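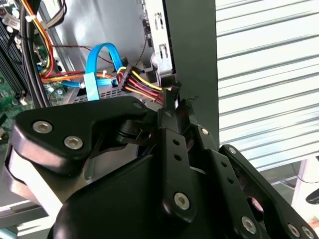

Inside the case, blue SATA cable and power wires

Ticket 3436
Subject: Desktop tower powers on, no display, drive drops out
Site: Drostlow, back workshop
Opened by: Tülin Başaran
Assigned to: Gaetano Rinaldi
Priority: normal
Status: open, waiting on parts

Tülin Başaran, Thursday 9:10
Tower from the front office will not bring up a picture. Fans start, power light comes on, monitor says no signal. Tried a second monitor and a second cable, same result. Before this it had been freezing for a couple of weeks, and twice it came up with a message that no boot drive was found. The machine is used for the Rulleo stock list, so we need the data off it even if the machine is finished.

Gaetano Rinaldi, Thursday 9:44
Received. Please confirm whether there is a backup of the stock list and when it was last run. Was any work done inside the case recently?

Tülin Başaran, Thursday 10:02
Backup runs to the Zuccaro share. Last good one is from January. Sombat added memory to it at some point, I don't know the date.

Sombat Duangkaew, Thursday 10:20
I put in one module last fall. It ran fine afterward. I did not touch the processor or the drive cables.

Gaetano Rinaldi, Thursday 11:35
Steps so far:
Unplugged from the wall, held the power button down, opened the side.
Reseated both ends of the SATA cable. The drive end was not fully home.
Reseated the main power connector. No change to the display.
Cleared the CMOS with the jumper. No change.
Tried the memory one module at a time, in each slot. No beeps with or without memory – that points away from the modules and toward the board or the processor.

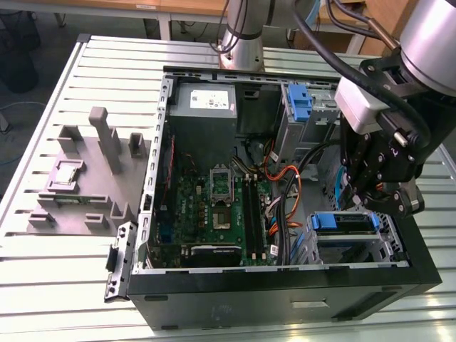 The processor is the next thing to rule out. I have a known good one of the same type on order from Ikau and will test with that before anyone spends money on a board. With the tower on its side on the slatted table, the socket is empty and its bracket is up, so please do not stand the case upright or lower the bracket until I say so. The CPU chip is in the square pocket of the gray fixture to the left of the case, and there is a RAM module in the slot at the lower left of the same fixture. Leave both where they are. If you need the table for something else, call me first, extension 44.

Ettore Ruggiero, Thursday 13:15
Can the drive be read in another machine while we wait? Rulleo are asking for the February figures.

Gaetano Rinaldi, Thursday 13:28
Yes. I will connect it to the bench PC this afternoon, read only, and copy the stock list folder first. The rest can go overnight.

Gaetano Rinaldi, Thursday 15:50
Drive reads. Stock list folder copied to the Zuccaro share under the ticket number. File dates look current. Drive health report shows 2 reallocated sectors, so I would replace the drive whatever happens with the board.

Ettore Ruggiero, Thursday 16:05
Go ahead and order a drive. Same size is fine.

Tülin Başaran, Thursday 16:12
Opened the stock list from the share, February is there. Thanks.

Gaetano Rinaldi, Thursday 16:30
Drive added to the Ikau order. Delivery is 3 working days. Ticket stays open until the processor test is done.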